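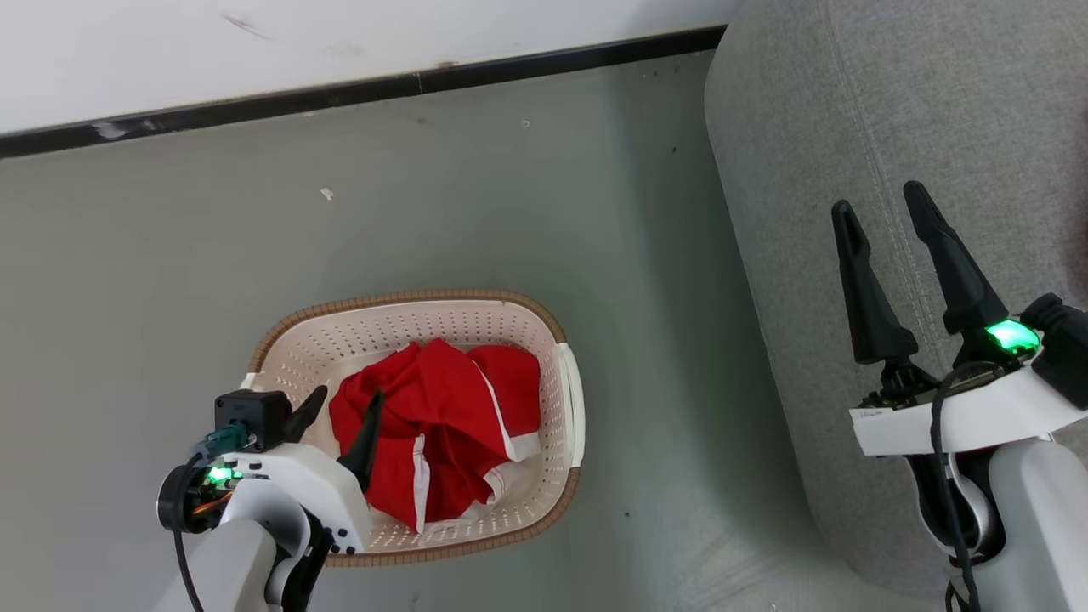 14 April 2025

Long day with the fingers. Thịnh Hứa wanted an answer on Skatau versus Warnura before the order goes in, so we gave the whole session to cloth and left the hard parts for later. Both arms, the red sportswear, the basket with the tan rim. Same pick height for every run.

Started with the Warnura set because it was already on. It closes faster, and on a flat table I liked it. In a basket I don't. The fabric bunches up between the tips and the pads ride over the fold without catching it. Dropping the closing speed helped a little. Raising the force made it worse — it grabbed two layers and dragged the basket along.

Swapped to the Skatau fingers on both arms before lunch. The swap took 27 minutes, most of it spent hunting for the short hex key. Had to redo the zero position on the left one. The right one came up fine the first time.

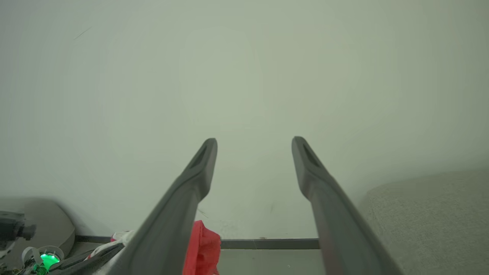

Wrist view with the fingers open and the red cloth below the gap.

The wrist cameras were the other thing to settle. Hậu Đoàn thinks we can drop the head camera for the pick and go on the wrists alone. I don't agree yet. Once the fingers close, they cover most of what I need to see, and against a pale wall the exposure drifts. The head view is slow but I can tell from it which fold is on top. We left it on.

Cúc Chu logged the runs and says the sheet now stands at 469 rows, counting what we did in February. She wants a column for which controller was running. Fair. We moved from the old Grestier box to the new one partway through last month and I can't tell from the notes which runs belong to which.

Afternoon was hanging cloth near the sofa. Harder than the basket. The edge swings when a finger touches it, and then the second arm is late.

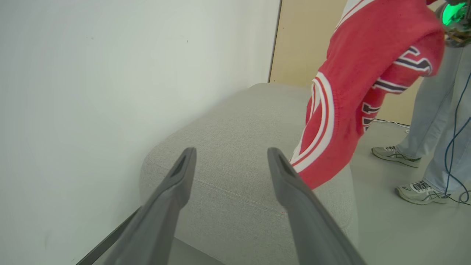 Which fingers would I order if it were up to me tonight?
The Skatau ones, for cloth. I'd keep one pair of the Warnura for table work and not spend anything more on them.

Told Thịnh the same by message. He asked about wear on the pads. I have no idea; Chiến Tôn ran the 2,000 cycle test and I haven't seen his numbers.

Tomorrow: label the cables, ask Chiến for the file, try the slower close on the left arm only.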